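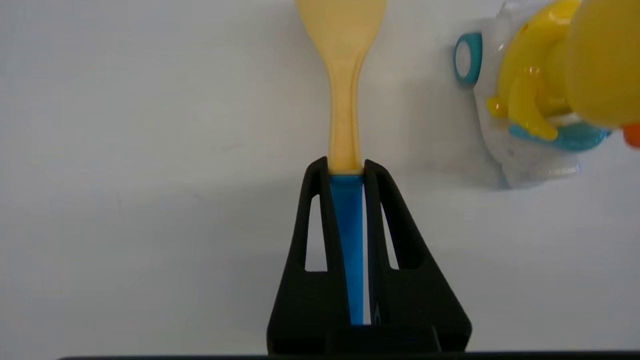
Can a machine do the dishes yet? No. Next question.

OK, longer answer. I've read the Zimach brochure, I sat through the Alesix webinar in May, and both kept saying "home-ready." Home-ready for whose home? Mine has a drawer that sticks and a kid who leaves toys in with the cutlery. Holding a spatula upright is fine. I can believe a gripper does that all day. Knowing it goes in the drawer and the toy goes in the bin, and then getting both of them there before supper, is the chore.

And the price. Gistar wants 884 a month for the lease, two year minimum. I could pay a teenager. The teenager would complain, but he'd also notice the milk was out.

I'm not against it. Yeom had a tidying demo I watched twice, 21 minutes with no cuts, and I came away half impressed. It was slow. Painfully slow. But slow gets better, and washing machines were probaly a joke once too.

What bugs me is the table. Always a bare white table, a couple of things on it, good light. Put a duck and a spoon on my counter and there's also mail, crumbs, a wet sponge, somebodys keys. Show me that.
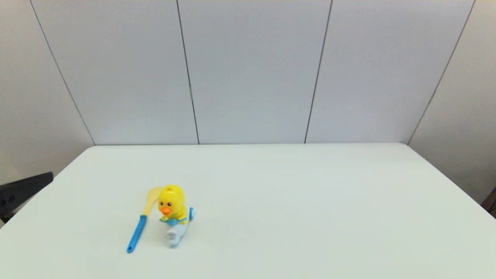
What I'd pay for

One job, done badly but every night. Clear the table. I'll re-wash whatever needs it.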